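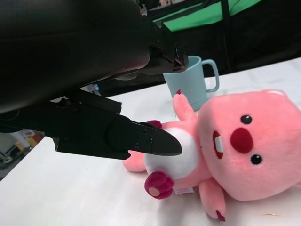
The light blue mug and the pink plush, on the white table.

Shop Questions, Answered

Cletton is a small gift shop selling mugs, soft toys and very little else. Romain Tessier answers the mail and wrote this page so he could answer less of it.

Is the plush a beaver?
We file it under beaver. It has one rectangular white tooth, a big dark red nose and a pink coat unknown to zoology. Customers have made the case for bear. The tooth stays in evidence.

Does it come with the mug?
No. They are sold separately and only share a table. If you order both, they ship in one box and you pay postage once.

Will it sit up?
With a wall behind it, yes. Left to itself it prefers to lie on its back with its mouth open, like most of us by Monday evening. A corner of the couch works well.

How do I wash the plush?
Cold water, mild soap, a cloth. Go easy on the eyes, which are glossy and scratch if you scrub. Air dry it and brush the fuzz with your fingers while it's still damp. The dryer turns the fuzz into felt, and we can't turn it back.

How much does the mug hold?
12 ounces, filled to the brim by someone with steady hands. Allow less if you take milk or have stairs.

Do you have the mug in other colors?
Pale blue is the color. We had a gray for one season under the name Nellorberg, and the kindest review called it "a mug." It sold out eventually, to one office.

Can left-handed people use it?
There's one handle. Turn the mug until it's on your side.

What if something arrives broken?
Send a photo within two weeks and quote your order number. We replace broken mugs without a fuss. We've had one report of a broken plush, and the dog later confessed.

Do you wrap gifts?
Yes, for $2 an item. The mug gets a box. The plush gets tissue paper and a ribbon — there is no neat way to wrap a large round head, and we have stopped trying.

When will the plush be back in stock?
September. We're getting 240 of them, and the waiting list is open now. Write to us with "beaver" in the subject line. "Bear" will also reach us.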